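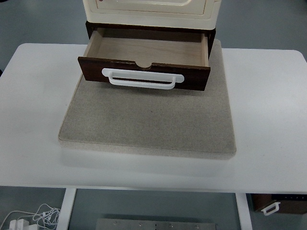 Mercedes Bedoya wrote in to say that her drawers stick every July without fail, that she has tried candle wax, bar soap and a good deal of swearing, and could I please do a whole page on drawers before she takes an axe to the dresser.

Mercedes, put the axe down! I love drawers. I have spent more of my life than I'd like to admit on my knees in front of them, and I've got opinions on all of it, so get a cup of coffee.

Sticking first. Wood swells in damp weather, so a drawer that glides in winter can jam in summer, and the worst thing you can do is start sanding in the middle of a muggy week. You'll take off too much and then it rattles around until spring. Wait for a dry spell if you possibly can. Pull the drawer all the way out and look along the bottom edges of the sides for shiny spots, which is where it's rubbing. If you can't see any, scribble along the edges with a soft pencil, run the drawer in and out a few times, and look for where the pencil has smeared. Sand only there, with fine paper wrapped around a block, and try it again after every few strokes.

Then wax. I use a plain white candle stub, rubbed hard on the runners and on the edges of the drawer. Bar soap does work, but I've gone off it because it can pull in moisture and get gummy (my mother's linen chest in Hitcombe had years of it built up, like gray cheese, and I had to scrape it off with an old butter knife). Please don't use cooking oil. It smells terrible after a while and dust sticks to it.

While the drawer is out, clean it properly. Tip it upside down over some newspaper and smack the bottom. You will be amazed at what comes out of the corners! Go around the seams with a dry paintbrush, one of the cheap two-inch ones, then wipe it with a cloth wrung out in warm water and a drop of dish soap. Bare wood doesn't like a soaking, so the cloth should be barely damp. Leave the drawer out overnight before anything goes back in it.

Musty smell? Baking soda in a saucer, drawer closed, 5 days. If that doesn't shift it, try a saucer of ground coffee, though then your socks smell like a diner for a bit. For really stubborn cases I sand the inside lightly and give it one thin coat of clear shellac. I did that to a sideboard I got at the Flarville flea market for 75 dollars, which had clearly had mice at some point, and it hasn't smelled of anything since. Let shellac cure until you can't smell it before you put sweaters in there.

Saggy bottoms are the next thing people ask me about. A thin drawer bottom will bow if you load it up with jeans or canned goods or, in my case, magazines. Very often it just slides in a groove and you can take it out from the back (look for a little nail or two holding it), flip it over, and slide it back in with the bow facing up. The weight pushes it flat again. If it's cracked, have a new piece cut at the lumberyard and take the old one along to measure from. I always think I'll remember the size and I never do.

Loose joints: knock them apart gently with a rubber mallet, scrape off the old glue, put on fresh wood glue and clamp. No clamps? Belts, bungee cords, a rope twisted tight with a wooden spoon, all fine. Measure corner to corner both ways before you walk away, and if the two numbers don't match, give the long corner a push until they do. I skipped that step on a nightstand for my neighbor Shao, and the drawer went in crooked and had to be soaked apart and done over. She still has it, and she still brings it up.

Liners. I like plain brown paper best, cut a hair small and not stuck down, so it can be thrown out when it gets grubby. The sticky kind looks lovely for a year and then you're there with a hair dryer and a plastic scraper on a Friday night, peeling it off in strips.

One more for Mercedes, seeing as hers is an old dresser. Mark each drawer underneath with chalk before you take it out, 1 to 4 from the top or however many you've got. They look the same but they've worn to fit their own openings over the years, and a swapped drawer will stick no matter how much wax you put on it. Try trading them around before you sand anything!

Next time, squeaky hinges, and what I finally did about the pantry door.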